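Pelura Children's Health Fund
Progress report to the Berkoveck Trust, second period

Dear Houda,

We have so much to tell you this time! When we last wrote, the Hemau clinic was still waiting for its roof and Dede Atinga was weighing babies under a mango tree. The roof is on, the scales have a proper shelf, and mothers are walking in from villages we hadn't even put on our list.

Your grant was meant to reach 210 families with a trained health visitor by the end of September. We passed that early in the month, and the visitors are still signing people up. Of the children seen so far, 95 had never had a single vaccine. They have all now had their first, and Dede is already booking the second round (she keeps the whole calendar in one enormous red ledger, and won't hear of a spreadsheet). 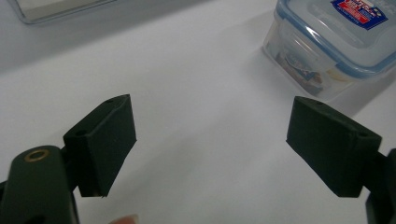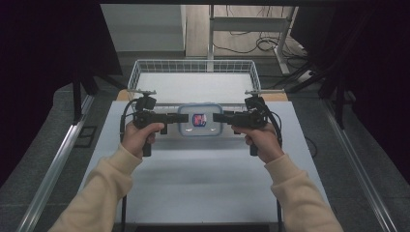
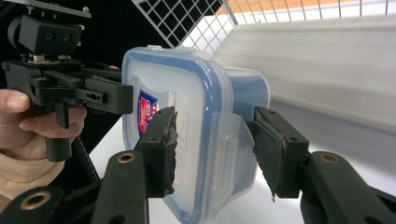 The bed net work in Dankwa has gone better than we dared hope. Kwadwo Quartey and his team gave out some 1580 nets, going house to house and staying to help hang them. That last bit took far longer than planned, and we would do it exactly the same way again. On the return visits most of the nets were still up, often over the youngest child's mat.

It hasn't all been smooth. The road to Hemau washed out twice, and for a while everything had to go round by the river, so we have overspent on fuel. Ekow Ayaaba has covered the gap from the training line, where we saved a little by using the school hall. The figures are in the attached budget sheet. Please do ring him if anything looks odd.

We also lost one health visitor, who has gone off to train as a midwife. We miss her and are very proud of her! Her replacement starts next month, which brings us back up to 5.

For the next period we'd like to try evening sessions in Dankwa, starting at six, for parents who are out on the farms all day. Could we move what's left of the printing money to pay for lamps and a watchman? If you're happy with that, a short email is all we need.

With warmest thanks from all of us,

Nana Quaye
Programme lead, Pelura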